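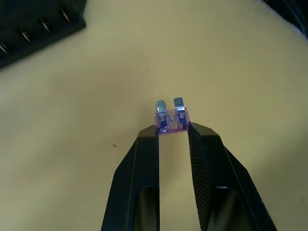

Flivumeck Opens Trial of Robot Arms for Parts-Counter Work

Flivumeck has begun a trial at its Dekwood service center to establish which small shop-floor chores can be handed to a robot arm and which should stay with staff. The trial opened in October and will continue until each task on the list has been attempted 1000 times.

The work was chosen from the daily routine of the parts counter. It includes picking up automotive blade fuses, placing them in a holder, moving clear plastic containers from one spot to another, and returning items to the correct tray. The arms are supplied by Plulton. Gündoğdu, which maintains the center's stock system, is keeping the records.

"These are chores that a new employee learns in a morning," the company said in a statement. "We wish to know how close a machine comes to that standard before we plan any shift around it."

A task will be judged ready for the shop floor only if the arm completes it without help in at least 900 of its 1000 attempts. A dropped part counts as a failure, as does a part set down facing the wrong way. Staff may stop the arm at any time — an attempt stopped in this way is entered as incomplete and is not repeated.

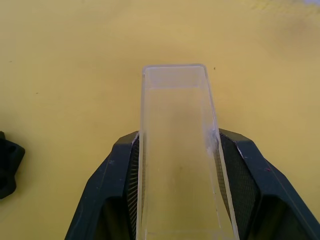 Page last changed: Friday, 4:15 p.m.

Clear containers are listed as a separate task. Flivumeck said that see-through plastic can be hard for camera-guided machines to locate, and that thin walls call for a careful grip. Fuses raise a different question, as they are small and must be turned the right way before they can be pushed into place.

The company does not expect every task to pass. Sorting mixed returns, opening sealed bags and wiping down the counter have been left out of this round. Household chores, which Plulton has named as a later aim for its arms, are also outside the trial.

No jobs at Dekwood will change while the work is under way, and the parts counter will keep its usual hours. Results will be given to staff first and then posted on this page, including those for tasks that fall short. Questions about the trial may be left at the Dekwood front desk.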